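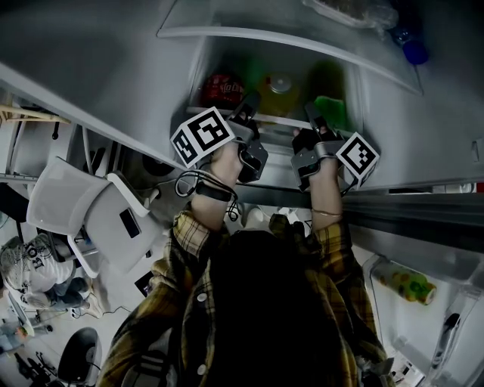
Das Bodensegment gehört an den Anfang der Planung

Ein Kommentar von Krisztina Juhász

Wer in Europa über Raumfahrt schreibt, schreibt über Raketen. Das ist verständlich, ein Start lässt sich filmen, und er hat ein Datum. Über Bodenstationen wird selten geschrieben, und in den Projektplänen kleiner Satellitenbetreiber tauchen sie oft erst auf, wenn Plattform und Nutzlast längst bestellt sind. Ich halte das für einen Fehler, der jedes Jahr Geld und Daten kostet, und ich möchte begründen, warum Förderprogramme ihn nicht länger mittragen sollten.

Ich habe elf Jahre im Betrieb gearbeitet, zuletzt bei Prellex, wo wir zwei Erdbeobachtungssatelliten in einer sonnensynchronen Bahn geführt haben. Der erste Entwurf des Missionsplans sah eine einzige Station in mittleren Breiten vor. Die Rechnung dahinter war einfach und falsch. Man nahm die Überflüge pro Tag, multiplizierte sie mit der Datenrate und kam auf einen Wert, der für den Kunden reichte. Übersehen wurde, dass ein Überflug mit wenigen Grad Elevation kaum nutzbare Zeit liefert, dass der Verbindungsaufbau Zeit kostet und dass eine Antenne gewartet werden muss.

Im ersten vollen Betriebsmonat, einem September, waren 129 Kontakte gebucht. Bei 57 davon kam weniger als die Hälfte der geplanten Datenmenge herunter. Der Satellit arbeitete einwandfrei. Der Bordspeicher lief voll, Aufnahmen wurden überschrieben, und der Kunde, ein Verband von Forstbetrieben, bekam seine Bilder zu spät oder gar nicht. Wir haben danach Zeit auf der Station in Quaye zugekauft, zu dem Preis, den man zahlt, wenn man kurzfristig kommt und der Anbieter das weiß.

Solche Geschichten sind in der Branche bekannt. Bence Katona, mit dem ich damals die Schichten geteilt habe, plant heute Antennenzeit bei Brerix und sieht die Anfragen von der anderen Seite. Viele kommen ein halbes Jahr vor dem Start, manche noch später. Die Frequenz ist dann angemeldet, das Funkgerät an Bord fest verbaut, und die Modulation passt nicht zu den Empfängern, die an den Stationen stehen. Für eine Anpassung braucht man Wochen und jemanden, der beide Seiten versteht. Solche Leute sind schwer zu bekommen.

Es gibt Gegenargumente, und sie sind nicht dumm. Das erste lautet, Bodenstationen seien inzwischen eine Dienstleistung wie Rechenzeit, die man nach Bedarf bucht. Für Missionen mit gängigen Frequenzen und geringen Datenmengen stimmt das weitgehend. Ein Universitätssatellit, der ein paar Messwerte am Tag sendet, braucht kein eigenes Netz. Sobald aber eine Zusage gegenüber einem Kunden besteht, etwa Lieferung innerhalb von drei Stunden nach der Aufnahme, trägt der Vergleich nicht mehr. Antennen in hohen Breiten stehen an wenigen Orten, und alle Betreiber in polnahen Bahnen wollen dieselben Überflüge. Wenn zwei Satelliten gleichzeitig über dem Horizont stehen und nur eine Schüssel frei ist, verliert der mit dem schwächeren Vertrag.

Das zweite Argument sind die Verbindungen zwischen Satelliten. Wer seine Daten über ein Relais im Orbit schickt, so heißt es, kann sich den Boden bald weitgehend sparen. Ich rechne damit, dass diese Technik vieles verändern wird. Allerdings muss auch ein Relais irgendwo herunter, und wenn es optisch geschieht, kommen die Wolken dazu. Man braucht dann mehrere Standorte mit unterschiedlichem Wetter und eine Planung, die kurzfristig zwischen ihnen wechselt. Der Aufwand am Boden verschiebt sich damit zu einem anderen Anbieter, und man bezahlt ihn über dessen Rechnung mit.

Das dritte Argument höre ich am häufigsten, meist von Gründern. Investoren geben Geld für Hardware, die fliegt. Eine Folie mit einem Satelliten überzeugt mehr als eine Folie mit einem Betonfundament und einem Glasfaseranschluss. Das mag so sein. Nur sollte öffentliches Geld nicht nach derselben Logik vergeben werden.

Cengiz Sezer hat im Auftrag eines Landesministeriums Anträge für Kleinsatellitenprojekte begutachtet. In den Unterlagen, die er mir beschrieben hat, nahm das Bodensegment im Schnitt rund 2 Prozent des Textes ein, in mehreren Fällen einen einzigen Satz: Die Kommunikation erfolgt über kommerzielle Anbieter. Ein Antrag, der über die Energieversorgung an Bord so sprechen würde, käme zurück. Beim Boden geht es durch, auch deshalb, weil in den Bewertungsbögen kein Feld dafür vorgesehen ist.

Mein Vorschlag ist bescheiden. Wer Fördermittel für einen Satelliten mit operationellem Anspruch beantragt, soll schon zur ersten Entwurfsprüfung eine Kontaktplanung vorlegen. Sie soll die nutzbaren Minuten je Überflug ausweisen, den Ausfall der wichtigsten Station durchspielen und eine schriftliche Verfügbarkeitsaussage mindestens eines Anbieters enthalten. Außerdem soll das Funkgerät vor dem Einbau an einem Empfänger des gewählten Netzes getestet werden. Das ist ein Nachmittag Arbeit, wenn es gut läuft, und eine Woche, wenn es schlecht läuft. Beides ist billiger als dieselbe Erkenntnis nach dem Start.

Teresa Vieira, die bei Stutovwood die Missionsanalyse leitet, hält mir entgegen, dass eine solche Pflicht kleine Teams zusätzlich belastet. Damit hat sie recht. Schon die Frequenzkoordination bindet in einem kleinen Team eine Person über Monate. Man könnte die Last verringern, indem die Fördergeber ein Kontingent an Testzeit auf vorhandenen Antennen einkaufen und den Projekten zur Verfügung stellen. Viele Stationen in mittleren Breiten sind tagsüber nicht ausgelastet. Die Zeit wäre günstig zu haben, und die Teams würden früh mit den Leuten sprechen, die später ihre Kontakte fahren.

Gegen einen anderen Vorschlag, der zurzeit herumgereicht wird, bin ich dagegen skeptisch. Er sieht ein gemeinsames öffentliches Netz mit einheitlicher Schnittstelle vor, an das sich jede geförderte Mission anschließen müsste. Die einheitliche Schnittstelle wünsche ich mir auch. Ein Pflichtnetz würde aber Jahre brauchen, und in dieser Zeit würden die privaten Betreiber kaum in neue Antennen investieren, weil sie nicht wüssten, wer ihnen als Kunde bleibt.

Bei Prellex haben wir nach dem zweiten Jahr noch einmal nachgerechnet. Die nachträglich gebuchten Kontakte, die Anpassung der Empfänger und die Vertragsstrafen ergaben zusammen 609 000 Euro. Eine Station von Beginn an einzuplanen hätte einen Bruchteil davon gekostet. In der Präsentation für die Nachfolgemission steht das Bodensegment jetzt auf Seite vier, gleich nach der Bahn.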